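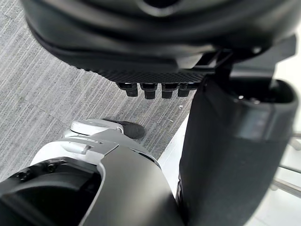 Deisy Carhuamaca wrote back after our October letter to ask whether we were teaching the robot to pick things up or teaching ourselves to be patient, and she added that she would be happy to pay for either one as long as we told her which. I have kept her question taped over my desk ever since, and I'd like to try to answer it properly in this report.

Derkura Project
Progress report to the Goller Fund
December 30, 2024
Prepared by Urho Vainio

Where we are

The short version is that we have 471 accepted examples toward the 1000 we promised you, and that the pace has picked up a good deal since the fall. I know that is a little under half, and I know the plan you approved had us somewhat further along by the end of the year. I'll come to the reasons below. I would much sooner you heard them from me, at length, than had to guess at them from a chart.

For those of you who are newer to the fund (welcome, and thank you for reading!), an example in our sense is one complete attempt at a small household chore, done by the robot while a person guides it from a headset and a pair of hand controls. The learning system later studies the camera views together with the joint positions and tries to work out what it should do when no one is guiding. We are collecting for one family of chores, which is tidying things up from the floor: socks, paperbacks, soft toys, the odd shoe. It sounds modest on paper, and then you watch a full-height machine bend toward a sock and you find yourself holding your breath.

What changed since the last report

The biggest change is that we now look at the wrist view first when we review. In the early weeks we watched the head camera and hardly anything else, the way you would watch a person at work, and we passed a lot of attempts that looked lovely from up there. From the wrist it was another story. When an arm hangs low over the carpet, that camera gets a good helping of the robot itself: black fingertips pointing down, a white foot with its black toe, a great dark cylinder of limb, and only whatever carpet is left between them. If the sock is behind the foot, the wrist camera has nothing to say about the sock. A learning system given many examples like that will pick up some peculiar ideas about where socks live.

So we went back through everything we had. It took longer than I'd hoped, and it brought our total down before it started going up again, which was a gloomy couple of weeks, I won't pretend otherwise. But I am now comfortable standing behind each example in the set, and I couldn't have said that in October.

We have also settled the question of how an attempt begins. People used to start from wherever the robot had finished the last one, often with the arm still down by the feet. Now there are a handful of agreed starting poses, some low and some high, and the session sheet tells the operator which to use. I went back and forth on whether to drop the low ones altogether. In the end we kept them in. A robot in a real home is going to find itself crouched over its own toes from time to time, and it had better have some experience of getting out of there.

The operators

We trained two groups this season, one here and one at the Gavau workshop, and I can't say enough about how hard they have worked. Guiding a robot's hand is tiring in a way that is difficult to explain to someone who hasn't done it. Your own arm feels no weight at all, and yet you are tense from the shoulder down, and the urge to hurry gets stronger as the session goes on. We have capped a sitting at 30 minutes, with a proper rest afterward, and the later attempts in a sitting now look very much like the early ones. I wish we had done it from the start.

Operators also fill in a short note after each attempt, in their own words. We had planned to replace this with a drop-down menu and I am glad we never got to it. "Felt it slip, squeezed harder, probably too hard" is worth more to us than a tick in a box marked partial success.

Failed attempts

Some of you asked at the last meeting what we do with failures. We keep the ones where something was tried and then put right, such as a dropped book that gets picked up again. Those count toward the total and carry their own label. The ones where the operator simply gave up, or where a recording stopped early, are stored separately and don't count. There are also 13 attempts we can't agree on. Deisy, if you would like to come and argue with us over those, the coffee is on me.

What slowed us down

Mostly timekeeping, and I mean that literally. The wrist views and the joint readings were being stamped by separate clocks, and the two drifted apart over a long session. By the end of one, the fingers in the picture would be closing a moment before the record said they were. Once we understood what we were looking at, the repair itself was quick, but understanding it ate up a good part of October. Sessions now begin and end with the same little gesture, the hand opened and closed a few times in plain view, so that we can check the match by eye.

We also lost some days while the space was being rearranged. The carpet stayed put, happily, but the lamps moved, and we chose to record a fresh batch of starting poses so that the old light and the new are both in the set.

Money

Spending is under plan on travel and over plan on review time, and the two very nearly cancel out. The Hoekstra loan agreement for the second headset has been extended through the spring at no charge to us. I'd like your permission to move what remains in the travel line over to review. The full table goes to your office separately, along with the receipts, and please do call me if any line looks odd.

Coming up

We mean to finish the floor tidying set first and leave shelves for later, although the operators are itching to get at the shelves. Gavau will take the soft toys and we will take the books and shoes. As soon as the spring sessions are under way we'll run a first small training round on what we have, just to see which chores are short of examples, and I will write to you with the results whether they flatter us or not.

As for Deisy's question, my answer is that this year your money went to both, and rather more of it to the patience. I expect the proportions to be different in the next report. Thank you all for sticking with us, and do come by if you're in the neighborhood. We would love to show you a sitting from start to finish.

With warm regards,
Urho Vainio
Derkura Project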